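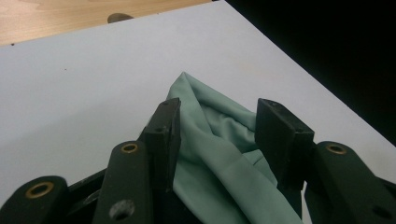 Please clear your cache, wait 300 seconds and try the import again, wrote Sketby Support, and let us know if the missing products are still missing.

Home Shop Help Log Contact
December – posted by the Phelan shop desk
2 min read

Ticket: products vanish from color filter after import
Status: closed, with some reluctance

They were still missing. I had cleared the cache, and then a second cache that I didn't know we had, and waited the full 300 seconds looking at a progress wheel.

The facts, for whoever gets this next. The spreadsheet that comes out of Grovico has 127 rows. After import, the shop admin says 127 products. Go to the storefront, click "Shop by color," tick every color there is, and you get 94. No error message. The import log says "Success" in green.

Attempt 1. Sketby suggested the batch limit, which is 100 rows. A fair guess, except that 94 isn't 100. Split the file into two anyway. Both halves went in beautifully. Still 94.

Attempt 2. Turned off the Walta filter plug-in. All 127 came back, in no order known to retail, with no way to filter them. Walta support said this confirmed the plug-in was working. Turned it back on.

Attempt 3. Re-saved the spreadsheet as plain CSV in case of stray characters. Found one stray character, in a sock. Fixed the sock. Still 94. 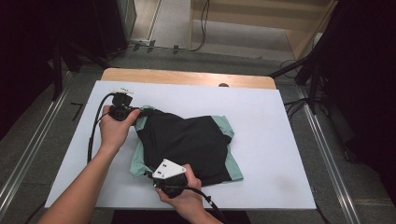
Walta's filter wants one color per product, and it wants it badly. I got there by lining up the missing rows next to the visible ones and reading across until my eyes hurt. Anything plain got through. Anything like the piece on the white board there, black with mint-green trim, comes out of Grovico as "Black/Mint," and the plug-in sees the slash, finds no color by that name and quietly drops the item. I would have settled for a noisy drop.

Attempt 4. Changed the slash to a comma on one row. The product showed up under Black. Also under Mint, which I hadn't dared to ask for.

Fix: find and replace in the color column only. Do NOT run it on the whole sheet – the image links are full of slashes, and I now know what the shop looks like without pictures. Re-imported at 4:40 p.m. and the filter shows 127.

Sent the details to both companies. Sketby says it's a Walta issue. Walta says the slash is "a known formatting preference" and has marked my request as a feature idea. It has one vote, and I can't vote twice.

Leave the comma step in the import checklist until further notice. It goes after the size column check and before the price rounding.

Previous Next Back to log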